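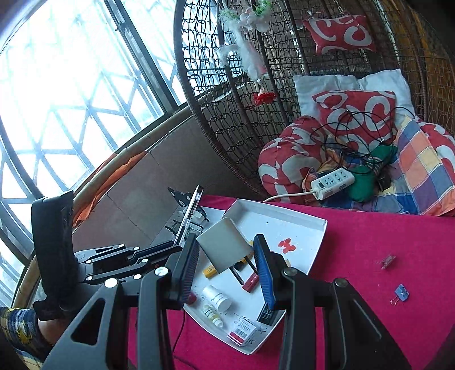 How a Robot Learns to Tidy: The Ondis Project at Staleo School

Every home has small things that end up in the wrong place. Pens roll off desks, bottles fall over, and clips hide under paper. Most people can put these things away without much thought. A robot cannot do so until it has been taught.

The Ondis project is a student project of the Staleo School Robotics Club. Its members are in grades four through eight. Their task for this year is to teach a robot hand to pick up small household objects and place them in a tray. The pages in this section explain how the work is done and what some of the words mean.

What is a gripper?

A gripper is the part of a robot that takes hold of things. It does the job that your hand does for you. Many grippers have only two fingers. The fingers move toward each other to close and away from each other to open.

Look at the large black gripper near the plug adapter. It has blue pads with ridges on the inner sides of its fingers. Ridges on a pad work much like the tread on the bottom of a sneaker. They help the pad hold on to smooth surfaces. The silvery round pins are pivots. A pivot is a point where two parts are joined so that they can turn, as your elbow lets your arm bend.

How does the robot learn?

There are two main ways to tell a robot what to do. The first is to write every step as a list of instructions. This works well when each object is always in the same place. In a factory, for instance, a part may arrive at the same spot every time.

A home is different. A pen may lie flat today and lean against a box tomorrow. For this reason the Ondis project uses the second way, called learning from demonstration. A person holds a gripper tool by hand and carries out the task. A camera on the tool records what the gripper does. Each recording is called a demonstration. Later, a computer program studies many demonstrations and looks for patterns in them.

One demonstration teaches a program very little. During the fall term, club members recorded 841 demonstrations. By the end of February the collection had grown to 1032. Members then checked the recordings and set aside 83 of them, mostly because the view of the object was blocked or the recording had stopped too early.

Why use so many different objects?

Try this at your own desk. Pick up a pencil, then a coin, then a sock. Notice that your fingers do something different each time. You pinch the coin by its edges. You can grab the sock almost anywhere.

A robot meets the same problem. A plug adapter is square with two hard prongs, so the fingers must close on its body. A bottle lying on its side can roll. A binder clip is small and has a wire handle that sticks out. A pen is long and thin, and it may be leaning on something. A program that has only seen bottles will not know what to do with a clip.

Members also change the position of the objects between demonstrations. An object may be turned, moved closer to the edge, or placed partly behind another one.

Two hands or one?

Some jobs are easier with two grippers. One can hold the tray steady while the other places an object inside. Each can also reach for a different object, so long as the two do not bump into each other. Working with two tools takes practice. New members begin with one and must complete 100 demonstrations before they use a pair.

Safety rules for members

Keep fingers away from the joints of a gripper when it is moving.
Keep cables clear of the place where people walk.
Use only plug adapters that are not connected to an outlet.
Leave bottles closed. Do not taste or smell what is in them.
Stop at once when the adult in charge asks you to stop.

Words to know

Demonstration – a recording of a person doing a task, used to teach a robot.
Gripper – the part of a robot that holds objects.
Pivot – a joint that lets two parts turn.
Program – a set of instructions that a computer follows.

The spring meeting

In May the club will take part in the Skondau Student Robotics Meeting. Each team is given a tray and a group of objects it has not seen before. Last year the Falcão team, from our partner school, placed first in the tidying event. Members of both clubs will share a practice table in April. Students who wish to join the Ondis project may collect a form from the school office. A parent or guardian must sign it.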